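Home Skills, Evening Course
Handout for Unit 3: Folding Clothes and Setting a Bedroom to Rights
Updated 10/02/2025

Welcome back, everybody, and thank you for the good company last time. I promised a written version of what we talked through, partly for those who missed it and partly for those of you who (like me) write down half a sentence and then can't read it the next morning. Please bring this handout along to the next session with your own scribbles on it.

The reading for this unit is the chapter on linens in the Golob workbook. You can skip the section on starching unless you're curious. Oskari Karppinen has kindly put 2 copies on the shelf by the door for anyone still waiting on theirs, and he would like them back.

1. Where to fold

Most of us fold wherever we happen to be standing, and for a dish towel that's perfectly fine. For a shirt you want a surface that is flat, wide enough for the sleeves, and not too low. A table is lovely if you have a clear one. Plenty of people don't, or the table is in the kitchen and there's soup on it, and so the bed ends up doing the job. I have folded on beds all my life and I have the back to prove it!

The trouble with a bed is that it gives. You press down to smooth the cloth and the quilt moves under your hand, and the crease you meant to put down the middle wanders off toward the armpit. A board laid on top of the bedspread cures most of this. It can be any stiff, smooth, clean board that's longer than a shirt is wide. Wipe it first. If it slides around, put a hand towel underneath.

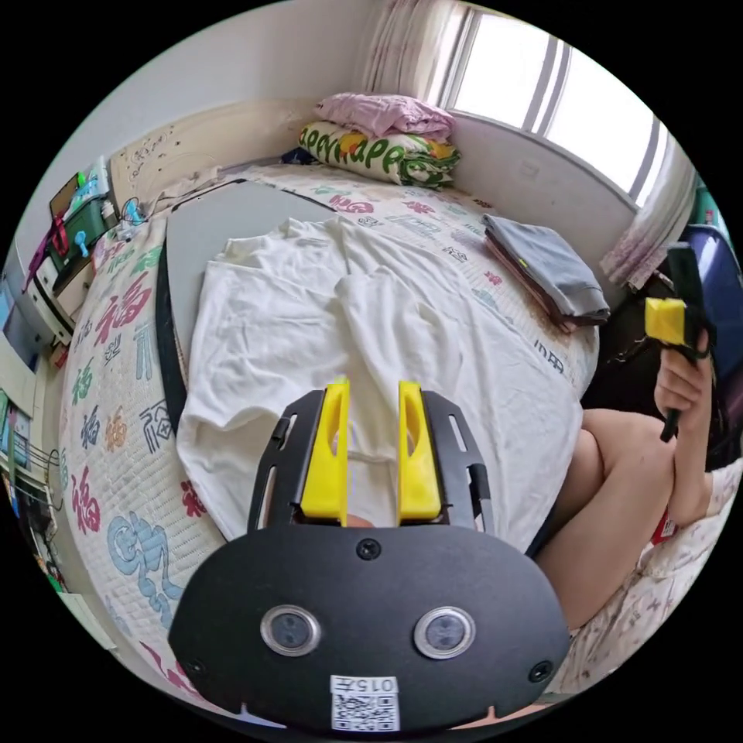
As for height, sit if you can. Bending over a low bed for a whole basket of laundry is hard on anybody, and I'd much sooner you pulled up a chair or sat on the edge of the mattress and took your time. We did argue a bit in class over whether sitting makes people sloppy. Raimo Sjöberg thinks it does. I think it makes them patient, and you are welcome to try both and report back.

2. The plain shirt

We'll use the same fold all through September and beyond, so it's worth learning it until your hands know it.

Shake the shirt out once, hard, holding it by the shoulders. Lay it face down with the collar away from you. Smooth it from the middle outward with flat palms, and don't skip the sleeves, which like to hide a twist near the cuff. Pull the hem toward you gently until the side seams lie straight.

Bring one side in to the middle of the back, then lay that sleeve straight down along the fold. Do the other side the same way. Now you have a long narrow strip. Fold it up from the hem in halves or in thirds, depending on your shelf, and turn it over.

White shirts show everything, so check the collar and cuffs before you start and put anything doubtful back in the wash. A marked shirt that gets folded and put away will surprise you at the worst moment, usually with company on the stairs.

Practice for home: fold 5 shirts in a row, then unfold them and do it again. The second round goes much faster and I think you'll be pleased with yourselves.

3. Stacks

Put like with like. Colors can go together, or weights, or whatever is worn together, as long as everyone in the house knows which it is. My own household went by color for years and it looked wonderful, and then someone had to find a sweater in the dark.

Keep stacks low enough that you can slide a hand under the bottom piece and lift the whole pile in one go. Heavier cloth goes on the bottom. Turn the folded edge outward so you can take one thing without dragging its neighbors along, and set finished stacks well away from where you're working. A sleeve flung out during a good shake can flatten a tidy pile in no time (ask me how I know).

4. The bed itself

When the clothes are done, the bed gets its turn. Open the curtains before anything else. You'll see lint and wrinkles you would never have noticed by lamplight, and the room feels better for it.

Take off whatever doesn't belong there, pillows included, and put it all at the head end or on a chair. Then lift the top sheet or duvet by two corners and let the air get under it. Let it fall, walk around, and straighten the far side. Resist tugging from one side only - it just moves the wrinkles over to your neighbor.

Extra blankets can be folded lengthwise first and then across, and laid along one side or over the foot. If a blanket has a pattern you're fond of, fold it so the good part is up. There's no rule about this, it's only nice to look at.

Pillows go back last. A rolled pillow takes up less room at the head of the bed and leaves you more mattress to work on, though I would unroll it before bedtime, as the filling settles in odd places if it's left that way for days.

5. Boxes and where they live

We ran out of time here, so I'll be a little fuller. Lidded plastic boxes are the friend of anyone short on closets. Stack them against a wall where they won't block the window or the door, and keep curtains from trailing down behind them, where dust collects and you won't see it.

The lowest box should be the heaviest and the one you need least. Winter things in summer, summer things in winter. The top box is for what you reach for every week. Different colors are a real help, and cheaper than any labeling system. Some of you asked about the Sevelus boxes in the catalog. They're fine, but so are the ones you already own, and I'd use those up first.

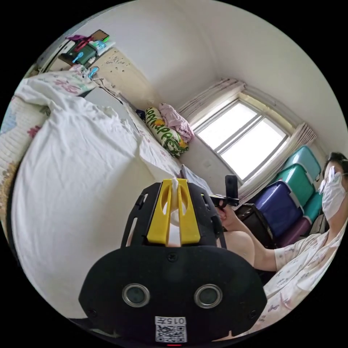

How full should a storage box be before you close it?

Stop when the lid goes on without any pressing. If you have to lean on it, take out the top layer and start another box, or go through it and see what could be given away. Knits especially come out of an overfull box with creases that take a day on the hanger to drop.

One more thing about boxes and then I'll let you go. Clothes must be completely dry before they're put in. A shirt that feels dry on the front may still be damp along the seams and under the arms, so pinch it there between two fingers, and if it feels cool, give it more time. Damp cloth under a tight lid will smell musty, and then the whole boxful has to be washed again.

6. For next time

Please bring one garment that you find hard to fold. Fitted sheets are allowed, even encouraged. Last year's group brought in a bathrobe with a hood, and we all went home defeated but cheerful.

Pick one stack of boxes, or one shelf if you have no boxes, and rearrange it following section 5. Write down what was on the bottom before and what is on the bottom now. A few lines will do.

If you're using the Minduletti worksheets, do the page on sorting and leave the page on ironing. It assumes a steam press, and I don't know anyone who has one in the bedroom. The printed fold diagrams came to 200 sheets and the Sturkuvora copy shop still has a bundle with my name on it, so please don't print your own. I'll bring them along with the hangers.

Questions that won't wait can be left in the folder outside the classroom. Please write your name on them, as I do like to know who I'm answering.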